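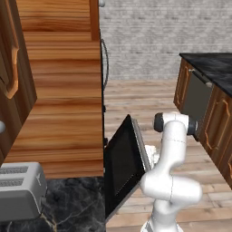 Ride the Bus to the End of the Line

I have lived in Jultum long enough to have strong feelings about its parking, and until last May I had never once stayed on the 7 past the hospital. Then I fell asleep on it. I woke up in Notine, at a turnaround next to a feed store, with the driver eating a sandwich and the doors open, and I had one of the best afternoons I've had in this county.

So I want to make the case for doing it on purpose. Pick a route you already use. Get on where you always get on. Then, when your stop comes, stay in your seat and see what's out there!

You already own half of this trip without knowing it. The buses you take to work or to the dentist keep going after you step off, and they go somewhere with people in it, people who think of your stop as one of those places in the middle. I love that. For years I had been treating Notine as a word on the front of a bus. It has 3,000 residents and a hardware store that cuts keys while you stand there, and there's a footpath along the creek that would be famous if it were closer to a highway.
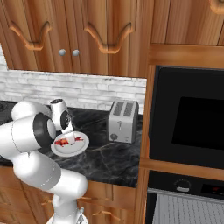
It also has a bench outside the post office where I sat for most of an hour, and I can't remember the last time I sat on a bench in my own neighborhood. At home I'm always on the way to something. At the end of a bus line you've run out of places to be on the way to, and the next bus back isn't for a while, so you look around. You read the notices. You find out that somebody is giving away a piano (bring your own truck) and that the softball team needs a catcher.

Friends tell me they could do all this by car, and faster. Sure they could, and I'm happy for them, but they don't. A car asks you where you're going before it will take you anywhere. The bus already has a plan, and a pretty odd one, full of loops through apartment complexes and a long detour behind the community college, and you get to see every bit of it from a high seat with a big window.

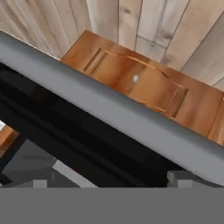 Maribel Eastman
Contributing Columnist

My second trip was the 8, which ends in Sonow. I'll admit Sonow was harder to love. It was raining, and the last stop is at the far side of a warehouse lot with no sidewalk. I walked along the grass for a bit and got my socks soaked. But a lunch counter on the corner had split pea soup, very thick, with rye toast, and the whole place was arguing about whether the high school should change its fight song. I was asked for my opinion. I gave it! I had known about the fight song for ten minutes.

I won't pretend the service is what it should be. The 8 runs every two hours on a Saturday, and if you miss one you'll learn a lot about patience and warehouse architecture. The shelter in Sonow has a roof and one wall. Part of why I want more people riding to the ends is that the ends get the worst of it: the thinnest schedules, the oldest signs, the first cuts whenever the budget comes up short. Those of us who live in the middle of the map tend to find out about those cuts after they've happened, if we find out at all. It's easier to care about a stop once you've stood at it with wet socks, waiting.

And I really do think it's good for a town when its people have seen the edges of it. We vote on roads and schools for places most of us have never walked around in. I've sat through meetings where "out by Notine" was used to mean the moon. It's a bus fare away, and the creek path is lovely in the early evening, when the swallows come out from under the bridge.

Bring a sandwich and something for rain. Check the time of the last bus back before you leave, and write it on your hand if you're like me. I'm told the route through Noguchi Park goes up a hill so steep that the driver drops a gear and everyone leans forward together. I'm taking that one next.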